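Lulum Tableware Set, student release
README

Contents
1. What this is
2. How it was collected
3. Files
4. Splits
5. Known problems
6. Use and contact

1. What this is

Lulum is a set of short tabletop demonstrations made by the Besaleo robotics club as its spring project. Each episode covers one small job with tableware: moving a spoon, putting a bowl on a plate, shifting a plate to the other side of a tray. The club wanted training data for the two-arm entry it is taking to the Brerora student challenge in June, and the school arm was booked by another class for most of the term. Recording with hand-held grippers let us work without it.

The release has 680 episodes. Every episode is one attempt by one student. Failed attempts are included and marked as failed in the index.

2. How it was collected

One student stands at the table with a gripper in each hand. A second student reads the task from a card, starts the recording, and stops it when the first student says "done." There is a camera on each gripper and one at head height. All three streams are saved.

The table layout is set from the task card before each run. Tray, plate and bowl positions are changed between runs, and the card number is stored with the episode so that layouts can be grouped later. 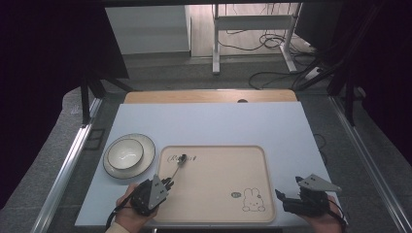

Students swapped roles after 40 episodes or when the person holding the grippers asked to stop. Tired hands make jerky recordings, and we threw out most of one early session for that reason. Nothing from that session is in the release.

There are 17 task cards. The wording on each card was kept fixed once recording started, including card 9, which has a typo ("place spoon on in tray"). The typo is in the data as well. Please leave it or fix it on your own copy.

3. Files

episodes/ has one folder per episode, numbered from 0001
head.mp4 is the head-height video
left.mp4 and right.mp4 are the gripper videos
grip.csv gives the opening of each gripper over time, left column first
task.txt is the card text
index.csv lists episode number, card number, student code, and result

Student codes are letters. They do not match initials. The result column is either ok or fail, entered by the student reading the card.

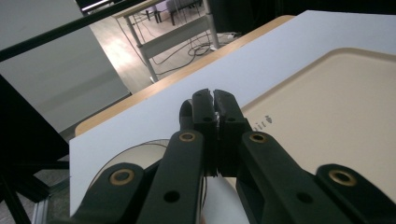 View from a gripper camera, fingertips together, with part of the tray at right.

Times in grip.csv are in seconds from the start of head.mp4. The gripper videos can start up to 2 seconds later, so line them up with the offset column in index.csv before cutting clips.

4. Splits

train.txt and test.txt list episode numbers. The split is by task card and layout together, so no layout in the test list shows up in the train list for the same card. We did not make a validation list. The Rugemalira scripts, in the scripts folder, will carve one out of train if you pass the flag --val.

5. Known problems

The left gripper was closed by hand to reset its zero point at the start of each session. In a few sessions this was skipped, and the left opening values are shifted. Those episodes have "zero" in the notes column.

Lighting was not controlled. Later sessions are darker.

Some fail entries are judgment calls. A spoon that ended up halfway over the rim of the tray was marked fail by some students and ok by others. We have not gone back over these.

6. Use and contact

Free to use for class work and research. If you publish something with it, name the Besaleo robotics club and the release date, May 3, 2021.

Corrections to the index are welcome. Send the episode number and the change you want to Neville Haslam, club advisor, through the club page. Please don't send edited copies of the whole index, as we can't merge them.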